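Hand-held gripper work at Umholm

Hand-held gripper work is what we call the job of doing everyday chores with a robot's hand held in your own, so that robots can later learn the chores from the recordings. I've been at it at Umholm since December, and I'm writing this entry for the staff encyclopedia because the old one still said we packed boxes (we don't, and I kind of miss the tape gun!).

Background

Umholm used to be a packing contractor, and its main customer was De Graaf. When De Graaf put in automatic packing lines, 21 of us were moved over to recording, and the rest went to Nonell or left. Halyna Polishchuk set up the new team and wrote the first task list, which had six tasks on it, most of them to do with folding towels.

The work

You pick up a gripper, squeeze to close the jaws, and do the chore at a normal speed, then you put everything back and do it again. A finished try is called a take. Our target for the first season was 3,000 takes and we ended on 2,830, mostly on account of one long week when the Zedby software wouldn't save anything. Takes get checked by a person afterward, and yes, they do send them back if you rush.

Changes for staff

The lifting is gone, and my back is very happy about it. My wrists are less happy – the grippers get heavy by mid-afternoon, so we swap jobs every hour now, after Vilmos Hajdu kept bringing it up at meetings until they gave in. Pay stayed the same for the first year. Talking is easier too, without the conveyor going, and people hang around by the water more than they ever did on the packing floor.

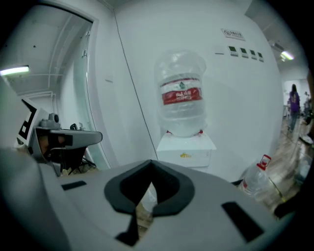
Two grippers near the water dispenser, with the corridor door open.

Some of my coworkers don't love the idea of teaching a machine a job a person could be paid for, and I go back and forth on it myself. Halyna's view is that somebody will record these chores either way and she'd like it to be people who know how to fold a towel. Vilmos has asked for retraining to be put in writing, and the request is still open.

See also: Packing floor (closed); Wrist breaks; Take review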